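Mernis Overnight Hand and Cuticle Balm
300 g tub

Why we love it: Dry hands don't stand a chance of going unnoticed in February, and this is the balm we keep going back to when the knuckles start to crack. It's thick, it's rich, and it melts down into a soft oil as soon as you rub it between your palms – you really only need a bit the size of a pea! Shea butter and oat oil make up nearly 80 percent of the tub, with beeswax to hold it all together and a little calendula for skin that feels sore or tight.

We stock the Fröhlich hand creams too, and they're lovely for daytime, but they sink in fast and they're gone by lunch. The Mernis balm stays put. Put it on last thing at night, pull on a pair of cotton gloves if you have them, and let it do its work while you sleep.
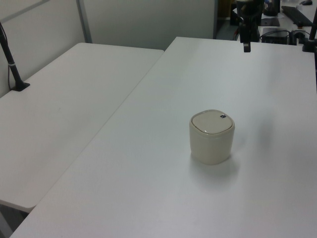
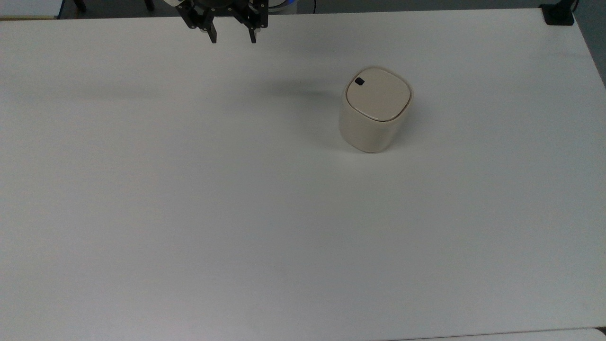 Can I use this balm on my face?
It's made for hands, feet and elbows, and most people will find it too heavy for the face. A tiny dab on dry lips is fine.

How to use: Warm a small amount between your fingers and work it into clean, dry hands. Spend an extra 30 seconds on the cuticles and the sides of the nails. Use every night for the first two weeks, then whenever your skin asks for it.

Scent: Very light, a little like warm oats. There's no added perfume, so it won't fight with whatever else you wear.

Ingredients: shea butter, oat oil, beeswax, sunflower oil, calendula extract, vitamin E.

Keep the lid on and store below 80°F – it will soften in a hot car but sets again in a cool cupboard. Best within 13 months of opening.

Goes well with: Akidus Cotton Sleep Gloves, Drareck Nail Brush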